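Kasside Home Help
Ticket 617: Weak stream at kitchen faucet, wall-mounted
Opened by: Jocelyn Layug
Status: Open, waiting on customer
Opened: 20th April

Hi again! You asked me to keep everything in one ticket this time, so I'm dumping it all here, sorry for the length.

The problem is the kitchen faucet. It's a Dellier, the kind that comes out of the wall with two levers and a tall curved spout, and the flow has been getting weaker ever since we moved in last September. It used to fill the big pasta pot while I chopped an onion. Now I can chop the onion, the carrots and half a cabbage and I'm still standing there waiting.

What I've tried so far:

Unscrewed the tip of the spout and soaked it in vinegar overnight. Some white grit came off and I got very excited, but the flow was the same when I put it back.

Ran hot only, then cold only. Both weak, cold maybe a touch worse. The bathroom is totally fine — I could wash a horse in there.

Checked the shutoff. There's a separate round knob on the wall to the right of the faucet and I turned it as far open as it would go. No change that I could see, but I'm not 100 percent sure it even feeds the faucet.

Reply from Javier, Kasside support
Thanks Jocelyn. Could you send a photo with the water running and both levers in view? Please include the stop valve if you can. Also, was the spout tip off when you tested hot and cold?

Reply from Jocelyn
Tip was on for both. I'll redo it with the tip off tonight. Picture attached.
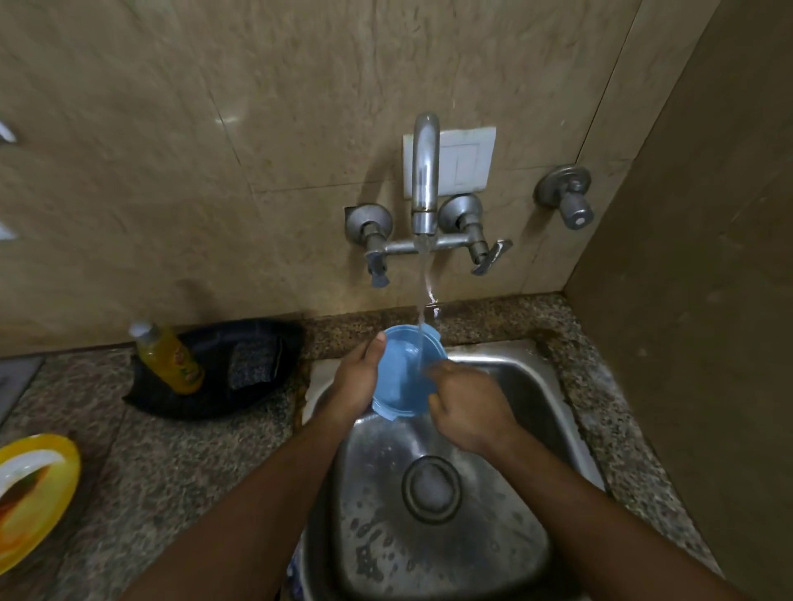
Reading time: 2 min

So there's the stream, thin as a pencil, and rinsing one light blue bowl takes forever when that's all you have to work with. The knob I was talking about is over on the right, on its own round plate. The granite along the wall is stained at the bottom too, and I'd love to know if that could be a slow leak behind the tile or just years of splashing. I've wiped it with everything I own.

Update, later: tip off, hot only, still weak. Tip off, cold only, still weak. So I guess it's not the tip. My brother-in-law says to swap in a Jakness cartridge, but I don't want to take the levers apart until you tell me which parts are in there (and whether I need to shut off the whole apartment first).

Reply from Javier, Kasside support
Please hold off on the cartridges. Can you look for a model number on the paperwork, and ask your building which line that valve is on?

Reply from Jocelyn
Will do, I've left a message with the building. Paperwork is in a box somewhere — give me 2 days.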